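I've had Drikine as my default search engine for 3 weeks now, and I must say I've grown rather fond of it. The home page is lovely and plain, the results come up quickly, and it remembers my town without making a fuss (Tadon never once managed that!). 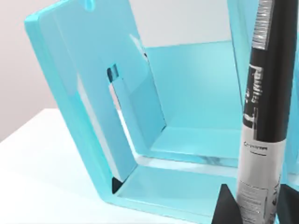
Image search is the weak spot -- I asked for garden sheds and had 7 pages of greenhouses before anything with a proper door. The maps are much better, though, and the new sidebar folds away nicely on my old laptop. I'll be keeping it on for the winter.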